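Workshop notebook, Atgate, January

Back on the tabletops. Started just after eight with the bench lamp and a mug of tea, and I'm in a far better mood about this project than I was before the break. The Trallska order is for pale tops with as much figure showing as we can manage, and the more of these surfaces I look at the more I like them.

Sorted through the sample boards first. Shewit had them stacked by finish, and I re-stacked them by tone (sorry, Shewit, will put back). The creamy ones go together beautifully, but the two from Itley have a green cast as soon as they're next to anything warm. You don't see it under the shop tubes at all. Took them over to the window and there it was. Marked both on the back in pencil and put them on the low shelf.

Light notes. Changed the bench lamp to the 3000 K bulb and the beige went lovely and soft, but the pinker streaks nearly vanished. With the cool bulb they came straight back and the whole top looked a bit chalky. I'd like to settle on one bulb for all the approvals, or we'll be arguing about colour with Heikki until spring. Warm for showing, cool for checking? Ask him.

Wiping test on the offcuts. Plain water and a cotton cloth, 37 passes each, along the grain and then across it. No change I can feel with a fingertip. Across the grain leaves more smears on the satin, and they show badly when you crouch down to table height. Microfibre was better. The blue paper towel shed fluff everywhere and is banned from my bench from now on!

Sheen is the thing I keep coming back to. Gebretsadik sent a matt card and a satin card and asked which one we'd want to eat breakfast at. Matt, every time, for me. Shewit Asfaw came by mid-morning and picked satin without a second's thought, and she made a good case for it — it feels nicer under the hand and crumbs slide off. Her other point was that people look at a table from a chair, from the doorway and from right over the top, and we've only been judging from right over the top. Quite right. Cleared everything off and spent the next half hour getting low and looking along the surface. So much more going on from down there.
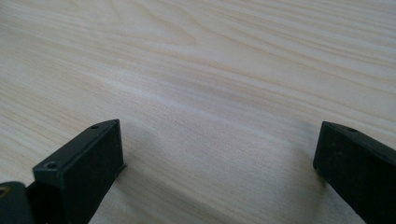 The wavy streaks running up to the right are my favourite part, and then those tighter loops towards the far side where it bends round like the heart of a cut plank. Gorgeous. The reflection is a problem, though. You get a whitish band lying over the grain and the colour washes out inside it, while further back the beige is much richer. If a customer signs off a colour from a photo with that band in it, they'll think we've sent the wrong top. Approval photos to be done with the lamp off to one side, and one from directly above as well.

Heikki Kettunen rang after lunch about the edging. He has 67 metres of the pale strip left and doesn't want to open a new roll for one order. Should be plenty if we keep the corners square. Order ref is 2931, I've written it on the box lid too.

To do
Green boards back to Itley with a note
Second satin card from Gebretsadik, bigger if they have it
Try a tea ring on matt, leave overnight
Ask Heikki about bulbs
New cloths

Tea ring went on at 4.40 pm, far corner of the matt offcut, lid off the pot so it's properly strong. Please don't wipe it up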